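Keretico Magazin
Von unserer Mitarbeiterin für Erdgeschichte
28. Mai 2018
Geteilt: 40 | Kommentare: 3

Die Geduld mit dem Stein

Haoran Kong präpariert Trilobiten. Wir haben uns an einem Vormittag in seiner Werkstatt in Grerbridge getroffen und über Kalk, Staub und schlechte Augen gesprochen, die schlechten Augen der Tiere und auch die von den Menschen.
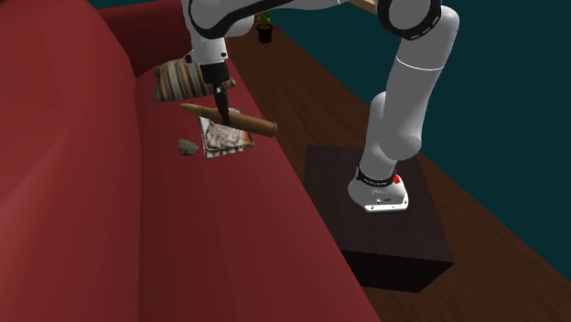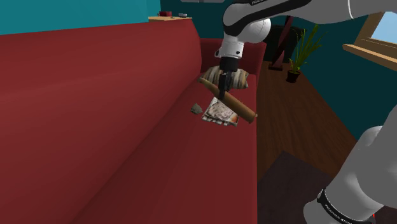

Die meisten Stücke, an denen Kong arbeitet, kommen aus dem Steinbruch Rey, eine halbe Stunde mit dem Auto entfernt. Dort wird schon lange kein Baustein mehr gebrochen, aber der Besitzer erlaubt das Sammeln, wenn man vorher anruft. Ich bat Kong, mir die Fundstelle so zu beschreiben, dass auch jemand sie versteht, der nie in einem Steinbruch war. Wer sich das rote Sofa auf den beiden Bildern ansieht, hat schon ungefähr die Form: eine lange, flache Fläche, und auf der einen Seite daneben steigt die Lehne hoch. Im Steinbruch ist die Sitzfläche die Kalkbank mit den Fossilien, und die Lehne ist die Wand, aus der bei Frost die Brocken fallen. „Nur ist unsere Bank grau, und man sitzt auf ihr viel schlechter“, sagt Kong.

Er selbst ist über einen Umweg zu diesem Beruf gekommen. Gelernt hat er Feinmechanik, und in einem Museum sollte er eigentlich nur die Druckluftanlage reparieren. In der Präparation lag auf dem Tisch ein halb freigelegter Trilobit, ein Phacops. Er hat gefragt, ob er einmal durch das Mikroskop schauen darf. „Ich habe die Linsen im Auge gesehen, eine neben der anderen, in Reihen. Ich habe die Leute dort mit meinen Fragen eine Stunde aufgehalten. Die Anlage war am Abend immer noch kaputt.“

Die Augen sind ein Thema, zu dem er während unseres Gesprächs mehrmals zurückkehrt. Die Linsen der Trilobiten bestehen aus Calcit, also aus demselben Mineral, das auch im umgebenden Kalkstein steckt. Für die Erhaltung ist das ein Glück. Für den Präparator ist es eine Schwierigkeit, denn das Werkzeug merkt den Unterschied zwischen Tier und Stein kaum. „Mit dem Stichel hört man es manchmal“, sagt Kong. „Der Ton wird etwas heller, wenn man nahe am Panzer ist. Das kann ich nicht erklären, und ich würde mich auch nicht darauf verlassen. Aber ich nehme die Hand weg, wenn der Ton sich ändert.“

Der Stichel wird mit Druckluft betrieben und schlägt sehr schnell und sehr kurz. Kong benutzt ein Gerät von Trilovis, einer kleinen Firma, die inzwischen keine Ersatzteile mehr schickt. Die Spitzen schleift er sich selbst. Für die letzten Zehntelmillimeter nimmt er den Stichel nicht mehr, da kommt das Strahlgerät, das ein feines Pulver auf die Oberfläche bläst. Welches Pulver, das hängt vom Gestein ab. Dolomitpulver ist bei ihm der Normalfall, Eisenpulver nimmt er bei harten Knollen, und bei weichem Mergel geht er mit dem Druck so weit herunter, dass man fast nichts mehr hört.

Wie lange dauert so etwas? Kong mag die Frage nicht besonders, weil sie von jedem Besucher kommt, aber er antwortet höflich. Für einen einfachen, flach liegenden Trilobiten rechnet er mit 8 Stunden. Für ein Exemplar mit Stacheln, die frei in der Luft stehen sollen, hat er schon 40 Stunden gebraucht, und am Ende fehlte trotzdem ein Stachel. „Der war nicht abgebrochen. Der war nie im Stein. Vielleicht hat das Tier ihn schon zu Lebzeiten verloren, vielleicht die Strömung. Ich habe die Stelle so gelassen.“

Damit sind wir bei einem Punkt, über den er sich ärgern kann. Auf Börsen und im Internet werden Trilobiten verkauft, bei denen die Stacheln aus Harz sind, manchmal auch der halbe Kopf. Gegen eine Ergänzung hat Kong nichts, wenn sie auf dem Etikett steht. In der Werkstatt liegt eine Schublade mit Stücken, die ihm Kunden zur Prüfung gebracht haben. Er zeigt mir eines davon unter der UV-Lampe. Der Kleber leuchtet bläulich, der Panzer bleibt dunkel, und die Grenze läuft mitten durch den Schwanzschild. „Der Mann hatte sich so gefreut. Ich habe es ihm erst am Telefon nicht sagen wollen, und dann musste ich.“

Ich frage, woran ein Anfänger eine Fälschung ohne Lampe erkennen kann. Kong überlegt ziemlich lange. Kleine runde Bläschen in der Oberfläche seien verdächtig, sagt er, die entstehen beim Gießen. Auch wenn der Panzer überall die genau gleiche Farbe hat wie das Gestein, schaut er zweimal hin. Und dann gibt es Platten, auf denen fünf große Tiere wie auf einem Teller angeordnet liegen, alle mit dem Rücken nach oben. „Das kommt in der Natur vor. Aber es kommt in der Natur seltener vor als auf der Börse.“

In seinem eigenen Fundbuch stehen 412 Trilobiten aus Rey, jeder mit Schicht, Lage und Zustand. Viele davon sind keine toten Tiere, sondern Häutungsreste. Trilobiten haben ihren Panzer im Wachstum mehrmals abgelegt, wie es Krebse heute noch machen, und aus einem einzigen Tier konnten also mehrere Fossilien werden. Bei vielen Arten erkennt man die Häutung daran, dass die Freiwangen fehlen oder verdreht daneben liegen. Sammler legen solche Stücke oft zur Seite. Kong bewahrt sie auf, und zwar auch die hässlichen. Er meint, dass man an ihnen mehr über das Leben der Tiere erfährt als an den schönen Exemplaren, die vollständig sind und in der Vitrine stehen.

„Einmal hatte ich eine Platte, da lag der Kopfschild umgekehrt, mit der Unterseite nach oben, und der Rumpf ganz gerade dahinter. Ich habe gedacht, ich habe etwas falsch geklebt. Dann habe ich nachgelesen. Bei Phacops ist das ganz bekannt, so sind sie aus der alten Haut gekommen. Also das Buch wusste es schon, nur ich nicht.“

Von den eingerollten Tieren hat er weniger. Viele Trilobiten konnten sich zusammenrollen wie eine Assel, wahrscheinlich zum Schutz. Für die Präparation sind sie angenehm, sagt er, weil die Form kompakt ist und kaum etwas abbrechen kann. Schwierig ist nur der schmale Spalt, wo der Schwanz an den Kopf kommt. Dort hat er schon mit einer Nähnadel gearbeitet, zwei Abende lang, und seine Frau hat die Nadel später gesucht.

Seit 3 Jahren gibt Kong auch Kurse. Die Teilnehmer dürfen nicht gleich an den Trilobiten, sie beginnen mit Muscheln, von denen es genug gibt. Am häufigsten sieht er den Fehler, dass jemand von der Mitte aus arbeitet, wo das Fossil schon sichtbar ist, und dann am Rand entlang einen tiefen Graben zieht. Der Stein daneben bleibt stehen wie eine Mauer, und irgendwann bricht er, und er bricht nicht immer auf der richtigen Seite. Besser ist es, großflächig von oben abzutragen und das Niveau langsam zu senken. Auch das Kleben muss man früh lernen. Ein Riss wird gefestigt, bevor man weitermacht, sogar wenn er ganz harmlos aussieht.

Über den Staub spricht er ernster. Kalkstaub sei unangenehm, Quarzstaub sei gefährlich, und in einer Werkstatt könne man nie ganz sicher sein, was gerade in der Luft ist. Er arbeitet mit Absaugung und mit Maske. Ein älterer Kollege, von dem er viel gelernt hat, habe das nie getan und habe im Alter schlecht geatmet. Mehr möchte er dazu nicht erzählen, und ich habe nicht weiter gefragt.

Im August will er wieder für zwei Wochen in den Steinbruch. Im oberen Teil der Bank gibt es eine dünne Mergellage, in der er bisher nur Bruchstücke gefunden hat, darunter einen Schwanzschild, den er keiner Art zuordnen kann. Er holt ihn aus einer Streichholzschachtel und legt ihn mir auf die Hand. Er ist kleiner als mein Fingernagel und hat am Rand eine Reihe kurzer Zacken. „Vielleicht ist es etwas ganz Gewöhnliches und nur jung“, sagt Kong. „Ich habe es an zwei Universitäten geschickt, als Foto. Eine hat geantwortet, dass sie bitte ein besseres Foto möchte.“

Zum Schluss wollte ich noch wissen, ob er ein Stück hat, das er nicht weggeben würde. Er ging zum Regal und kam mit einem Brocken zurück, an dem überhaupt nichts gemacht ist. Auf der Bruchfläche sieht man einen Querschnitt, eine gebogene dunkle Linie, mehr nicht. Den habe er an seinem ersten Tag in Rey gefunden. „Ich weiß ungefähr, was darin ist. Ich könnte nächste Woche anfangen. Aber ich habe noch zwei Kisten von Kunden.“

Kommentare (3)

mergelmaus
Danke für das Interview! Der Hinweis mit dem Graben kommt für mich leider einen Ammoniten zu spät. Welche Klebstoffe benutzt Herr Kong zum Festigen? Davon hätte ich gern mehr gelesen.

Kalkwand_Sued
Zu den Häutungsresten: Bei uns im Verein werden die immer noch weggeworfen. Ich habe den Abschnitt ausgedruckt und an die Tür gehängt.

hammerundbrot
Das mit dem helleren Ton kann ich bestätigen, aber nur bei hartem Kalk. Im Mergel hört man gar nichts, da habe ich schon zwei Köpfe verdorben. Gibt es für die Kurse eine Warteliste?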